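FOR IMMEDIATE RELEASE
Friday, March 22, 2019

Flurlow Introduces Nultevell Sorting Cubes for Classrooms and Therapy Rooms

CLODOV – Flurlow, a maker of tabletop learning materials, today announced the release of the Nultevell cube set, a line of solid-color cubes for sorting, stacking and grip exercises. The set is intended for preschools, occupational therapy rooms and family centers. It ships in a lidded tray with a printed activity guide.

Each Nultevell set contains 30 cubes in a range of single colors, yellow and red among them. The cubes carry no letters, numbers or pictures. Flurlow chose plain faces so that a sorting task depends on color alone, and so that the same pieces can be used with children who speak different languages at home. All cubes in a set are the same size and weight. Edges are slightly eased, and the surface has a matte finish to reduce glare under overhead lighting.

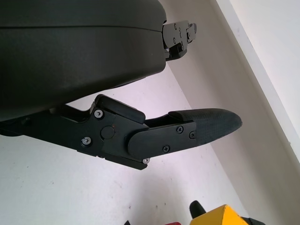 Development of the set began with a review of the company's earlier block line. Buyers of that line asked for two changes: colors that remain easy to tell apart after long use, and replacement pieces that can be ordered one at a time. Both are included in the new product. Replacement cubes are sold singly by color code, with no minimum order, and are matched to the original batch where stock allows.

Wear was reviewed separately. Sample cubes were placed in daily use at the Nwachukwu Learning Center, where they were handled, dropped and returned to the tray over 100 sessions. Staff recorded scuffs, stains and surface marks by color. Marks showed most clearly on the lighter colors. Flurlow has added a cleaning section to the activity guide as a result, covering mild soap, a soft cloth and air drying. Solvents and abrasive pads should not be used.

"The question we were asked most often was what a cube looks like once it is no longer new," said Mathis Roussel, product manager at Flurlow. "A marked cube still sorts correctly if the base color is strong enough. We set the color first and worked out the rest of the specification from there."

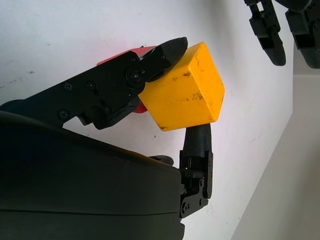 Yellow cube showing scuffs and surface marks.

The activity guide is arranged by level. The first level covers picking up and releasing a single cube. Later levels add sorting by color, building a row, and copying a short pattern from a card. A section for therapists describes grip positions – two-finger, three-finger and whole-hand – and gives a blank record sheet for each. The guide may be copied for use within the purchasing site.

A first production run of over 1000 sets has been completed. Orders from schools and clinics are being accepted now through the Flurlow catalog. A larger tray, with space for two full sets, is planned for November.

About Flurlow
Flurlow designs and sells learning materials for early childhood and rehabilitation settings. The company is based in Clodov.

Press contact
Mathis Roussel, Product Manager
Flurlow, Clodov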